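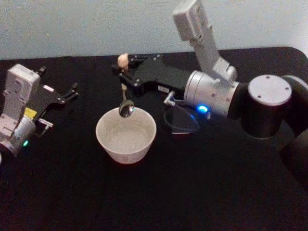 Anden, Bench 2
June, Wednesday

Spoon task, right arm. Fault writeup, continued from the loose sheet.

Summary for anyone reading only the top: the right arm dropped into protective stop with the spoon over the bowl. Third time since the cable was rerouted. The first two were logged as contact faults. I no longer believe that, and the two entries should be corrected.

Setup as run: black cloth, white bowl between the arms, spoon in the right gripper, left arm parked with fingers open. Left arm had no motion commanded and stayed that way all morning. Bowl empty for all runs today. No liquid until this is closed.

Sequence, from the controller log. Run started 9:40. Grasp, lift and transfer normal. At the start of the dip the wrist rotates to bring the bowl of the spoon level. The stop came 1,648 ms into that rotation. The log gives "external force limit, joint 6" and then, in the same cycle, a gripper communication timeout. On the two earlier stops the same pair of messages appears in the opposite order. We had read the timeout as a result of the stop. Given the ordering it could as well be the start of it.

Why contact is unlikely:
The spoon was above the rim when motion ended. I checked with a paper strip, which passed between the two without catching.
The force estimate rises over several cycles. A spoon hitting ceramic gives a step, and we have plenty of those on record from April.
Repeated with the bowl taken off the table. Stopped again, nearly the same wrist angle.

The last one settles it as far as I am concerned.

Suspect is the gripper cable. It leaves the connector on the underside and hangs in a loop down to the cloth. With the wrist at home the loop is slack. Turned the joint by hand with drives off, and past 109 degrees the slack is gone and the cable pulls sideways on the connector. The dip needs more rotation than that. The old route had a clip further back on the link, and it came off when the gripper was changed and was never put back. My omission. It isn't on the changeover sheet, so I have added it.

Measured pull at the connector with the spring gauge: about 6 N at full dip angle. Gauge is the old Dönmez one and reads a little high. Even so, that is more than I want on that connector, and it is a plausible source for both messages, an apparent load on the wrist and an intermittent contact in the plug.

Not explained: why it passed most of the time. Of the 63 dips run since the reroute, three stopped. Possibly it depends on how the cable lies on the cloth when the arm comes across. The cloth drags. I tried to provoke it by laying the loop flat and then by bunching it toward the bowl. Bunched gave a stop on the second attempt. Flat gave none in ten. Too few to lean on.

Safety point, separate from the cause. After the 9:40 stop the gripper kept hold of the spoon, as it should. After the stop with the bunched cable it did not. The fingers opened roughly a second after the timeout and the spoon fell onto the cloth. Default on lost communication in this gripper profile is "release". It came in with the Lotora profile, where release was wanted for small parts. For anything held over a bowl, and for hot contents later in the project, release is wrong. Changed to "hold" on both arms. Confirmed by unplugging the right gripper with the spoon in it and drives off: held for five minutes. Left gripper changed but not yet tested the same way.

Also noted: the recovery routine clears the force fault and resumes from the last waypoint without checking that the gripper is back online. It would have carried on with no spoon. Ľubica Havlíček has the source and is adding a check. Until it is merged, no automatic recovery on this bench. Clear by hand, jog up, confirm the gripper responds, then restart from home.

Actions:
1. Refit the cable clip at the old position. Done, 14:20.
2. Inspect plug. Done. One pin slightly bent, straightened. Replacement ordered from Bivgate, to be fitted regardless of how the reruns go.
3. Test hold-on-loss, left gripper. Open.
4. Gripper check in recovery. Open, Ľubica.
5. Amend the two earlier log entries from "contact" to "cable load, suspected". Open, me.

Reruns after refitting the clip, same program, full speed: 203 dips between 14:35 and end of day, no stops, no timeouts. Peak force estimate at joint 6 during the rotation is lower than this morning and flat across the whole range. Pull at the connector too small to read on the gauge.

I would still not call it closed. The bent pin was straightened in the same session as the clip was refitted, so the two changes are not separated. Should have run a batch in between. With the new plug in, I will take the clip off again, run the bunched case at reduced speed with the spoon out, and see whether the stop returns.

Left for tomorrow: arms at home, drives off, spoon in the drawer. Tag on the right arm stays until item 4 is in.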